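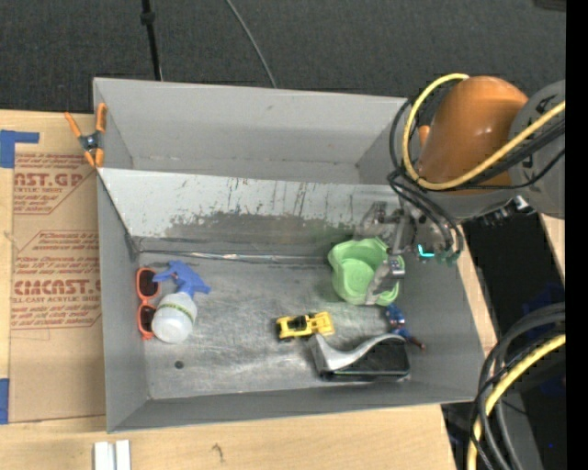 Gray metal bin, front side. Spray bottle, sunglasses, toy car.

Divided metal bin for the mudroom: keep it or go back to baskets?

hoiyan_lai
I put a metal bin on the table by the back door for whatever gets dropped there. It has a slanted panel across it, so there's a back section and a bigger front section. Everything ends up in the front and the back stays empty. The floor is bare metal and pretty scuffed. Would you line it, and what would you put in the back?

tf_yen
Line it. Rubber drawer liner, cut to size. Sunglasses on bare metal will get scratched, and yours are right up against the spray bottle.

Prernden45
I wouldn't line it. Sand and dirt get under the liner and then you have to pull everything out to clean. Bare metal you just wipe. Get a case for the sunglasses.

tf_yen
You can lift a liner out and shake it. Takes 30 seconds.

epeixoto
Liner or not, I'd stand the spray bottle up. Mine leaked at the trigger when it was left on its side and I had cleaner all over the dog leash. Put it in the back section by itself.

hoiyan_lai
The panel slants, so I'm not sure it would stay upright back there. I'll try it tonight.

pinyu_t
What's the black and silver thing next to the yellow car?

hoiyan_lai
Part of another toy. My son says he needs it.

Prernden45
Toys shouldn't be in there with cleaner anyway. Separate box, lower down where he can reach it.

epeixoto
Agree with that. Also check the worn patch on the panel for rust. If it's only discolored, leave it alone.

hoiyan_lai
OK. Toys are moving to a shoebox. Still undecided on the liner.

tf_yen
Get the liner.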